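4.2 Ground rules we ended up with

I'll be upfront that when Ghada and I started the Trelier trials we had no written rules at all for two arms sharing one table. We each had habits, and we assumed they were the same habits (they weren't!). By the end of March we'd thrown out 14 sessions, mostly over silly things like one person resetting the table while the other still had an arm enabled.

So we sat down with Tala Yammine and wrote a single page. The first rule is that only one arm may hold an object at a time, unless the task sheet says it's a handover. The second is that soft things and breakable things get separate grip limits, written down before anyone touches the controls. We'd been using one setting for everything, and it was my favourite shortcut, so I grumbled a fair bit about losing it. The third rule covers hands: no reaching over the table until both operators have said "clear" out loud. Tamer Bataineh thought that was overkill, then tried it for a week and now he's the strictest of the lot of us.

We ran 54 sessions under the page and lost only 11 of them, which made me very happy, though I'd be careful with that comparison because we'd also had more practice by then.

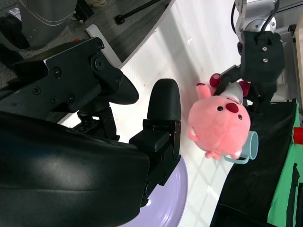

Figure 3. Two grippers at the shared table, one of them holding a pink plush toy by the top, with a light blue mug just behind the toy.

Mixed layouts are where the second rule gets awkward. If the sheet lists a soft item and a mug together, whose limit applies? Our page says the lower one, for both arms, until the soft item is back down and released. It's slower, and Rania Hijazi argued for switching limits per arm instead, a fair point that we come back to in Section 5.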